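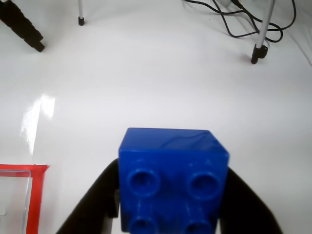 4. Laying and settling a hand-knotted rug

Read this section before you cut the string. Most of the advice passed around about new wool rugs comes from people with something to sell, and a fair part of it does harm. The steps here cover rugs from the Strand and Eltum ranges. For the Kaveck flatweaves, go to section 6.

4.1 Before unrolling

1. Check the label sewn to the back against your delivery note. Size, range and knot count should agree. If they don't, stop and ring Sundbridge. A rug that has been walked on can't go back.

2. Sweep the floor, then vacuum it. Grit under a rug cuts the foundation from below, and no pad will prevent that, whatever the packet promises.

3. Leave the rolled rug in the room overnight. We can't prove this makes much difference in a dry house. In a damp one it does seem to help the edges lie down.

Note: "Knot count" is the most abused figure in the trade. A Strand rug has 200 knots to the square inch and an Eltum has fewer. The Eltum is made of thicker yarn and in our view will outlast the other in a hallway. Don't let anyone talk you up a range on the number alone.

4.2 Unrolling

4. Find the pile direction. Stroke the back of your hand along the rug from each end. The smooth way is "with the pile". Lay the rug so that the smooth way runs towards the main window if you like deeper colours seen from the doorway, or away from it if you don't. There is no correct way round, although you may be told there is.

5. Lower the pad first. It should be 40 mm shorter than the rug on every side.

6. Unroll from one end with two people. Don't drag the rug square by its fringe. The fringe is the end of the warp, and pulling it loosens the last rows of knots.

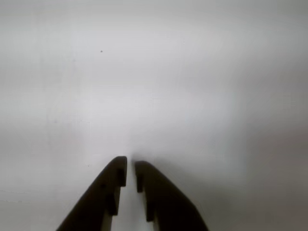
Fig. 4. Pale surface, seen from above the two dark fingertips.

7. Creases from folding should drop out within 15 days. If they haven't, roll the rug the opposite way, pile outwards, and leave it for one night. Do not iron it. Do not put books on the crease either, as they only make a second mark beside the first.

Caution: Steam cleaners are sold as safe for wool. We have seen what they do to vegetable reds and we don't accept that claim. Damage from steam is not covered.

4.3 The first months

8. Expect fluff. A new pile sheds short fibres left over from spinning and clipping. Vacuum with suction only, beater bar off, along the pile.

9. Turn the rug end to end each March. Sunlight fades every dye we know of, including the ones described as fadeproof.

10. If a tuft stands proud, snip it level with sharp scissors. Never pull it.

Note: Be wary of "protective treatments" offered on the doorstep or at the till. Raw wool already carries some natural grease, and a spray mostly gives dirt something to stick to. If a salesman quotes you a figure for how long it lasts, ask to see the test.

4.4 Valuation papers

The certificate in the envelope states where and when your rug was made. It is not a valuation, and an insurer may refuse it as one. For rugs sold at 3,000 pounds or more, get a written valuation from somebody who isn't trying to buy the rug from you.

Section revised October 8, 2026, by Tiziana Lombardi. Stains and spills are dealt with in section 5.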